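Visit to the Berisha container works, Millport

In October I joined the open afternoon at the Berisha works in Millport. I had seen the notice at our local library in Grurville, and because I use plastic tubs every day in my small catering job, I was curious to know how they are made. The bus from Grurville takes 17 minutes and stops directly in front of the gate. Parking was also free, but the car park was full already when we arrived.

We were divided into groups and mine was led by Dalia Bennani. She speaks quickly, and in the moulding hall you must stay near her, otherwise the noise eats half of the words. Everyone received ear plugs and a yellow vest. My vest was for a much bigger person.

The first stop was the store of raw material. The plastic comes as small pellets, in bags of 800 kilograms, and we were allowed to put a hand inside one. It feels like dry rice. Without any colour added, the pellets are a cloudy white, and Dalia told us that most customers now order their containers in this natural shade. The coloured ones are made in another hall, which was closed on the day of our visit.

After that came the moulding hall, and for me it was the best part. We stood behind a painted line and watched the tubs come out, one every 6 seconds. A man beside me asked why the corners are always so round. The answer was that a rounded corner fills better in the mould and is easier to wash later. I can confirm the second half from my own kitchen. I own an old square box in which the flour always stays in the corners, and no brush helps.

Upstairs there is a small room for checking the pieces, warm and very quiet after the hall. The lids are tested there for how they close, and the surface is looked at under a lamp for scratches and dull places.

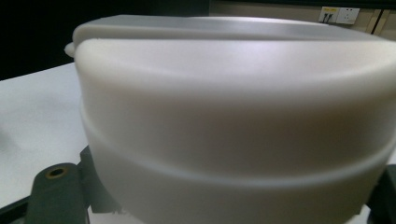
I spent a long time in this room, perhaps too long, because my group went on to the packing area and I had to run after them. A lady at the bench explained to me the difference between a lid that snaps and a lid that only rests. The snapping one keeps the smell of onions inside, but it is harder for older hands, and they receive letters about it. She let me try both types. I would choose the resting one for bread and the snapping one for everything else.

The packing area was less interesting, mostly cardboard and tape. At the end there was tea in the canteen and a table with seconds from the Edus line for 3 dollars each. I bought two round ones for sugar and rice — one has a tiny mark near the base, but in the cupboard it faces the wall.

The tour takes two hours with many stairs, so wear flat shoes. Children are welcome from eight years. For the next open afternoon you must put your name on the list at the gate office, and they do not take bookings by telephone.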